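플라스틱 보관함 바닥의 긁힌 자국과 얼룩, 지울 수 있습니까?
살림 도움방 > 정리와 보관 > 답변 3개

Keabetswe Swanepoel
안녕하세요. 한국에 온 지 얼마 안 되어서 문장이 어색하면 미안합니다. 저는 Stuvulthorpe에서 산 회색 큰 보관함을 그릇 보관에 사용합니다. 뚜껑이 없고 위가 열려 있는 종류입니다. 그릇을 넣고 꺼내기를 계속하니까 바닥이 뿌옇게 되었고, 가운데에 어두운 얼룩이 생겼습니다. 주방 세제로 두 번 닦았는데 그대로입니다. 이것은 때입니까, 아니면 긁힌 것입니까? 그리고 플라스틱 그릇을 바로 넣어도 괜찮은지 알고 싶습니다. 새로 사는 것은 마지막 방법으로 하고 싶습니다.

Rosaire Beaudoin
때와 긁힘이 같이 있는 경우가 많습니다. 저도 외국 사람이라서 천천히 설명하겠습니다. 먼저 베이킹소다를 물에 섞어서 반죽처럼 만드십시오. 얼룩 위에 바르고 30분 둔 다음에 부드러운 스펀지로 닦으십시오. 철 수세미는 사용하지 마십시오. 색이 연해지면 때였습니다. 변화가 없고 손톱에 걸리는 느낌이 있으면 긁힌 자국입니다. 긁힌 자국은 세제로 없어지지 않습니다. 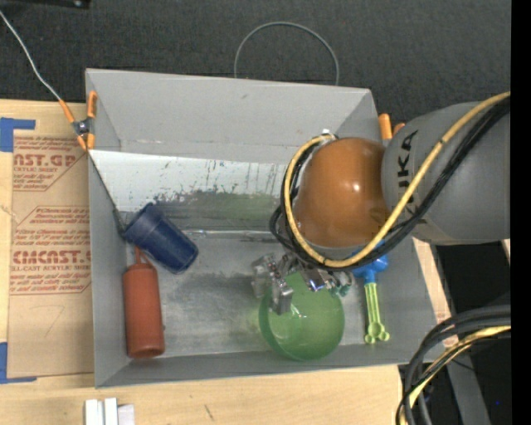
Anel Mofokeng
정리와 보관 게시판 도우미 · 작성 답변 1,557개

회색 보관함은 오래 쓰면 바닥이 이렇게 됩니다. 초록색 반투명 그릇이 놓인 바닥을 보시면, 어두운 얼룩과 색이 빠진 것 같은 연한 부분이 섞여 있습니다. 저는 이 정도이면 완전히 깨끗한 색으로 돌아오는 것을 기대하지 않습니다.

Rosaire 님의 방법에 조금 더 쓰겠습니다. 베이킹소다로 닦은 후에 물로 여러 번 헹구고, 보관함을 기울여서 구석의 물을 빼십시오. 안쪽 구석에 하얀 가루가 남기 쉽습니다. 저는 마른 수건으로 닦고 밤 동안 세워 둡니다.

그릇은 바로 넣지 않고 펠트를 깔면 좋습니다. 저는 Feltura 펠트를 바닥보다 조금 작게 잘라서 사용합니다. 한 장에 1,000원이 넘는 가격이었고, 더러워지면 꺼내서 손으로 빨 수 있습니다. 접착제로 붙이면 나중에 떼기가 힘듭니다. 플라스틱 그릇은 가벼워서 한 장이면 됩니다. 도자기 그릇은 두 장을 까는 것을 추천합니다.

Iason Lazaridis
그냥 새것 사세요. Savel 보관함 쌉니다. 저는 얼룩 있어도 잘 씁니다.

Keabetswe Swanepoel
모두 감사합니다. 손톱으로 만져 보니까 걸리는 곳도 있고 안 걸리는 곳도 있습니다. 오늘 저녁에 베이킹소다로 해 보고, 펠트도 찾아보겠습니다. 펠트는 두께가 몇 밀리미터인 것을 사면 됩니까?

Anel Mofokeng
저는 3밀리미터를 씁니다.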